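So I've been meaning to write about the franchise thing since December, and people keep asking, so get comfy.

For anyone who missed it: my cousin Noura Haddad and I nearly bought into Vondumetti, the people with the mobile carpet cleaning vans. We'd both had it with working for somebody else, and their brochure was lovely (thick paper, lots of smiling). You pay your fee, they hand over a patch of the map and a van with the logo on, and off you go. I was sold by page 4!

Then we went to the open day and I met Stella Tanui, who had run a Hisico sandwich franchise for years before selling up. She asked me what the monthly marketing charge was. I didn't know. She asked whether it came off profit or off takings. I didn't know that either, and I could feel my ears going red.
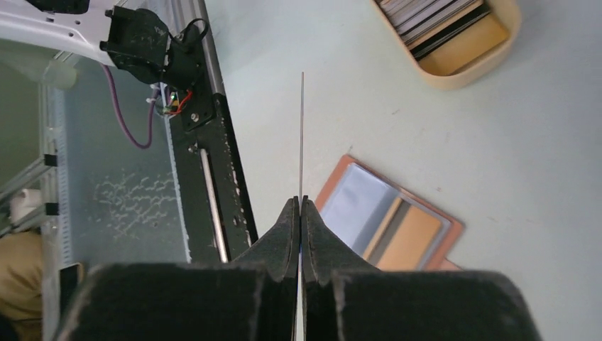

*A thin metal rod, held upright.*

It comes off takings, by the way. So does the royalty. In a bad month you still pay both, and the van insurance, and the booking software, which was another 300 a month and tucked away in an appendix. Noura sat up with a spreadsheet and worked out that we'd need 1,277 jobs in the first year before either of us took home a penny. I like carpets as much as the next person, but come on.

I rang some 10 existing owners after that — the company has to give you a list if you push — and most were really generous with their time. Pendo Minja told me to ask what happens at renewal, and whether your patch can be made smaller. Ours could. It was in there, in very plain words, and I'd read straight past it twice.

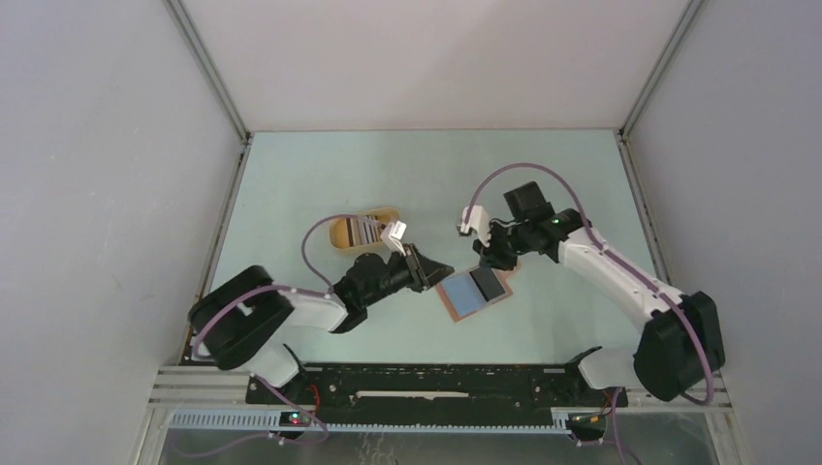

**Chege Small Business Club**

Anyway, we said no. Noura was gutted for a week and then got quite cheerful about it. She's now looking at Stenis, who do garden maintenance and charge one flat fee, and she's got Beatrice Kirui from the club going through the contract with her before she so much as picks up a pen. I'm staying put for now and doing a bookkeeping course in the evenings, which I'm enjoying far more than I expected to.

If you've bought a franchise and it went well (or horribly), do leave a comment. I'd especially love to hear from anyone who has got to their first renewal.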